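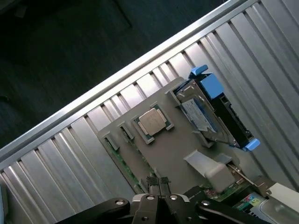

5. Setting up the component board and recording demonstrations

8 Jan 2023
By the Mészáros Laboratory documentation group
97 shares | 4 comments

This section covers the Stellavar component board, the wrist camera check and the recording of demonstrations in Wemevlow. It assumes that the arm is mounted, that the Trinell controller is running and that the joint limits have been set as described in Section 4.

5.1 Before you start

The board is a flat grey plastic tray that carries a processor in a socket, two narrow circuit board strips held in clips, and a 3.5-inch hard drive in a caddy with blue fittings. Treat all of these as test parts. They are never powered and must not be returned to a working computer after use.

The Stellavar method records the wrist view together with the gripper position and the operator's commands. A policy is then trained on the recordings and tested on board positions that were left out of training. Most of the work in this section goes into making sure that those three streams agree.

CAUTION: Do not connect the board or any part on it to a power supply.

CAUTION: Keep hands clear of the jaws whenever the controller shows ENABLED. The force limit protects the parts. It does not make the gripper safe to touch.

5.2 Placing the board

1. Set the Trinell controller to HOLD.

2. Lay the corrugated aluminium panel in the work area. The panel may be turned to any angle in the wrist view, provided that the whole of the target part can be reached.

3. Place the board on the panel. Press gently on each corner of the tray in turn. If it rocks, move it along the ridges until it sits firmly.

4. Check that the retaining pieces at the drive are in contact with it. A drive that can slide under light finger pressure must be reseated.

5. Lay the flat ribbon cable so that it does not cross the target part. A bend in the cable is acceptable. Do not tape it down.

6. Enter the board position in the session sheet, using the position codes in Appendix B.

NOTE: Loose items near the board may stay where they are for a mixed session. For a clean session, remove everything that is not on the board list. The session type must be chosen before the first recording and cannot be changed later.

NOTE: Bare metal gives bright highlights that shift as the wrist turns. We leave them in. An early batch recorded over matt card trained more quickly but did badly as soon as the metal panel was put back — see 5.6.

5.3 Checking the wrist camera

1. Move the arm to the READY pose.

2. Open the live view in Wemevlow and select Wrist.

3. Close the jaws slowly, then open them fully. Both gripper pads must stay in view during the whole movement.

4. Look at the target part in the live view. Its edges must be sharp at the height from which the approach will begin.

5. Lock the exposure. Leaving it on automatic causes the picture to darken each time a metal part comes close, and the policy learns to use the change as a signal.

6. Save the reference view. Wemevlow stores it with the session and compares it with the first picture of every recording.

If the comparison fails, a yellow bar appears and recording is blocked. Check the camera screws first. If they are tight, repeat steps 1 to 6. Do not clear the yellow bar by saving a new reference view halfway through a session. Close the session and start another.

NOTE: Small printed text on the drive label does not need to be readable. None of the tasks depends on it.

5.4 Matching the clocks

The camera and the controller keep separate clocks. Wemevlow works out the difference from a short movement at the start of each session.

1. Select Tools, then Match clocks.

2. Press Start. The arm makes a series of short wrist turns without approaching the board.

3. Wait for the result. PASS means the difference has been stored.

4. On FAIL, check the network cable between the Trinell controller and the recording computer, then run the match again.

A second FAIL nearly always means that another program is using the camera. Close it and restart Wemevlow.

Run the match again after any pause long enough for the controller to go to sleep. There is no warning for this, and recordings made on an old match look normal on playback at full speed. The fault only shows when they are stepped through one picture at a time: the pads close before the gripper value changes, or after it.

5.5 Recording a demonstration

1. Choose the task from the list. The tasks for this board are Strip, Caddy and Touch. Touch is an approach to the socket frame with no grasp and should be used for operator training.

2. Set the force limit for the task from the table in Appendix C.

3. Set the controller to ENABLED.

4. Press the left pedal to begin. Hold still until the tone sounds.

5. Bring the gripper towards the part in one steady movement. Small corrections are allowed, and are useful to the training. Long pauses are not.

6. For Strip, line up the pads with the strip before closing. Do not let the pads press on the gold contacts.

7. For Caddy, approach one of the blue tabs. Do not grip the drive itself.

8. Complete the task, withdraw along the same path and press the left pedal to stop.

9. Mark the recording GOOD, POOR or FAULT.

Use POOR for a demonstration that reached its end with an avoidable error in it. Use FAULT only when the equipment misbehaved. Recordings marked FAULT are left out of training. Those marked POOR are kept, at a lower weight.

CAUTION: If a strip jams in its clip, press the right pedal and open the jaws by hand control. Do not pull against the clip. The clips are small plastic parts and will split under load.

Move the board to a new position after each block of recordings and enter the new code. Do not place it by eye in what seems to be the same spot as before — take the next code on the sheet, even when it is an awkward one.

5.6 What to expect from training

The current Strip policy was trained on over 929 recordings from mixed and clean sessions. It was then run 193 times on board positions it had not been trained on. The results are kept with the policy file and should be read next to those for the earlier matt card batch, which used the same network and the same force limit.

Most remaining failures on Strip happen in the last part of the approach, when the jaws hide the clip from the wrist camera. Adding a second, fixed camera helped a little in our trials. It also doubled the time needed for set-up, and is not part of the standard method. Sites that wish to try it should record the fixed view as a separate stream and leave the wrist stream unchanged.

Caddy results vary more between operators than between board positions. Where several people share a session, enter the operator code for each block.

5.7 Closing the session

1. Return the arm to READY and set the controller to HOLD.

2. Select Session, then Close. Wait until Wemevlow reports that all streams have been written.

3. Play back the first and last recordings, one picture at a time, and check the jaw movement against the gripper value.

4. Inspect the clips and the caddy tabs. Enter any damage in the session sheet.

5. Wipe the gripper pads with a dry cloth. Solvent hardens the surface.

6. Copy the session folder to the shared store. Sessions recorded before the October update must be converted first, as described in Section 6.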